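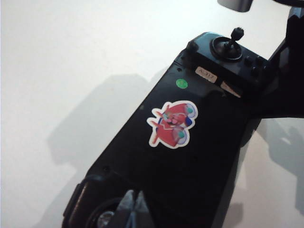 手が空くのはよいけれど、受付の電話がすべて私に来るようになった、この変化もデータカードに書いてほしい、と Sudheer Shenoy から最初の版にコメントがありました。そのとおりだと思いましたので、この版から「職場で変わったこと」の節を入れました。以前の README は、ファイルの形式しか説明していませんでした。

Mododo データカード

概要

Mododo は、貸出機器の返却窓口で記録した、ロボットアームによる操作データです。対象は手で持つ小型のコントローラーです。記録した場所は、機器の貸出と点検をする会社 Adum の作業室です。収録は2,373エピソードです。一つのエピソードは、机の上のコントローラーにアームが近づくところから、定位置に戻るところまでです。

作業室では、返却された機器を白い机に置き、向きをそろえて、点検の箱に入れます。この仕事は以前、全部人の手で行っていました。現在は、向きをそろえて箱に入れる部分をアームに任せています。点検そのものは、今も人が行います。

使用の目的

次の用途を考えて作りました。
- 黒くて形が複雑な物をつかむ方法の学習
- 手首カメラの映像だけを使う位置合わせの評価
- 人とアームが交代で作業するときの、引き継ぎの時点の研究

次の用途には使わないでください。
- 作業者の速さの評価、または人員を減らすための計算
- コントローラーの故障の判定(故障のラベルは付けていません)

二つのリストのうち、下のほうが私たちには大切です。収録を始める前に、作業室の五人と約束した内容だからです。約束の文は docs/yakusoku.txt にそのまま入れてあります。

フォルダーの構成

episodes/ 各エピソードの映像と関節角度
labels/ 成功、失敗、中断の区別
handover/ 人が作業を引き取った時刻と、その理由のメモ
docs/ 約束の文、用語の説明、変更の記録

映像のファイルと関節角度のファイルは、同じ番号で対応しています。番号が抜けているところは、あとで削除の希望があったエピソードです。番号を詰めることはしていません。

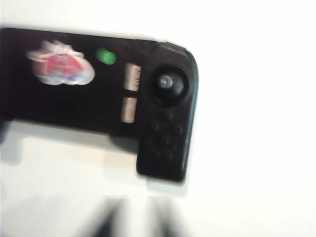

handover/ のメモは、作業者が自分の言葉で書いたものです。「シールの角がはがれかけ、手で取った」「電話のため止めた」のように短い文が多いです。表記は統一していません。統一すると意味が変わるメモがあり、私は途中でその作業をやめました。検索に使うときは、ひらがなと漢字の両方で探すことをおすすめします。メモが付いているエピソードは300を超えます。

収録の方法

アームの制御には、社内で作った Komar というプログラムを使いました。最初は、人がアームを遠隔で動かして手本を作りました。その後、手本から学習した動作を実際の作業の中で使い、その記録も加えました。どちらの記録であるかは、labels/ の source の欄で分かります。teleop が手本、auto が学習した動作です。

収録の期間は六か月です。1月は返却が多く、アームを止めて人だけで作業した日がありますので、その月のデータは少なくなっています。

職場で変わったこと

この節は、五人から聞いた話を私がまとめ、本人に読んでもらってから載せました。

机の前に立つ時間は短くなりました。その代わり、アームの停止を確認するために、席から机まで何度も歩くことになりました。最初の週は、停止の音が小さくて気がつかない人と、音が気になって電話の声が聞こえない人がいました。今は音をやめて、受付の画面に表示しています。

受付の電話は、前は作業室の人が順番に取っていました。収録が始まってから、アームの見守りの担当が「手が空いている人」と見られ、電話もその人に集まりました。Shenoy のコメントはこのことです。見守りは空いている時間ではない、と話し合い、木曜日の打ち合わせで当番の表を作り直しました。新しい表では、見守りと電話を別の人が持ちます。これで全員が満足したとは書けません。当番が細かくなって休憩の時間が合わなくなった、という意見も残っています。

物の置き方も変わりました。前は、次の人に分かるように、急ぎの機器を机の右のほうに置く習慣がありました。アームの作業ではこの習慣が使えませんので、急ぎの機器は紙に番号を書いて別の棚に置きます。
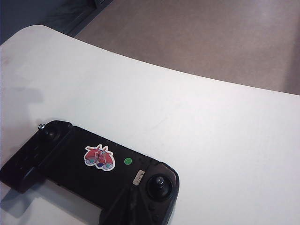
習慣をなくしたことについて、長く働いている人ほど不便だと言いました。机を見れば仕事の量が分かったのに、今は紙を見ないと分からない、という説明でした。私は外から来た者で、この習慣の価値を最初の設計のときに理解していませんでした。次の収録では、机の右側を人が使う場所として残す予定です。

既知の問題

- アームが速く動くところでは、映像がぶれます。ぶれたエピソードは除いていません。
- 指が物に近いとき、指の先のピントが合いません。
- 白い机は、照明によって明るくなりすぎることがあります。明るさの補正はしていません。
- 中断のラベルには、アームの問題による中断と、人の都合による中断の両方が入っています。区別が必要な場合は handover/ のメモを読んでください。
- 収録の場所は一か所だけです。Mathebula の倉庫でも試しましたが、机の高さが違い、データの形式が合わないので入れていません。

個人の情報について

作業者の顔と声は収録していません。映像に名前の書かれた物が入った場合は、そのエピソードを削除しました。メモの書き手は記号に変えました。ただし、小さい職場ですので、文の書き方から本人が分かる可能性があります。書き手を特定する試みはしないでください。Shenoy の名前は、本人の希望で載せています。

訂正と削除の依頼

間違いを見つけた方は、エピソードの番号と、どのファイルであるかを書いて送ってください。作業室の人からの削除の依頼は、理由を聞かずに受け付けます。日本語の文がおかしいところも教えていただければ、次の版で直します。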